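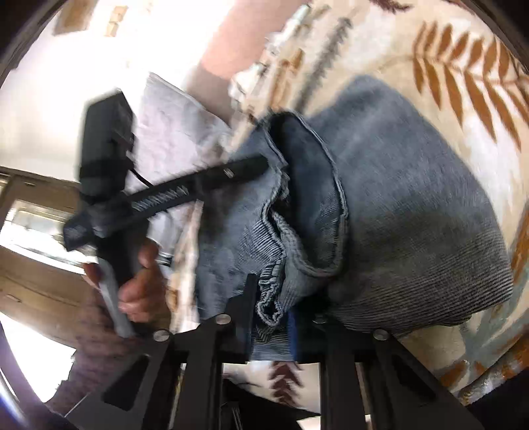
Where can people in Tamstead take old clothes now that the Fitzsimmons car park bank has gone?

To the former library on Nenik Road, which opens as a clothing exchange on 14th September and will take clean clothes, bedding and paired shoes.

The textile bank was removed in January after its operator ended the contract. Residents have had to drive to the tip at Fistthorpe, a round trip of 13 miles, or put unwanted clothes in the general waste bin.

The town council agreed over the summer to let the ground floor of the old library for two years at a reduced rent. The exchange will pay its own heating and lighting bills. The upper floor is not part of the agreement and will stay locked while repairs to the roof are finished.

Anyone can bring items in. Each bag is weighed at the counter and the visitor is given a card with points on it, which can be spent on anything on the rails. People who do not want points can leave a bag and go. There will also be a fixed-price rail for those who have nothing to swap, with adult clothes at £2 and children's clothes at £1.

Oda Magnusson, who will manage the exchange, said jeans and winter coats were the things people asked for most at the trial days held in the spring.

"We had 700 items through the door on the first trial day and 800 on the second," she said. "Baby clothes came in faster than we could hang them. Men's trousers went out and we had very little to replace them with."

She said worn denim would be accepted even where it could not be worn again, provided it was clean. A mending table at the back will use it for patches, and anything left over will be sold by weight for rag.

The two trial days took in 1,521 pieces when curtains and bedding left at the close were added. The council used those figures when it decided on the lease.

Some residents of Nenik Road have raised concerns about parking. There are six spaces outside the building and no plan to add more. The council said drivers should use the Fitzsimmons car park, where the first hour remains free, and that the loading bay could be used for up to ten minutes by people dropping off bags.

Pillows, duvets, carpets and single shoes will not be accepted. School uniform will be kept on a separate rail and given out free to families with children at either of the town's primary schools.

The exchange will open from 10am to 4pm, with a later closing time of 7pm on the last working day of each month. Bags should not be left outside when the building is shut.

The council will review the arrangement after the first year. A separate request for a new textile bank at the Fistthorpe end of town is still being considered.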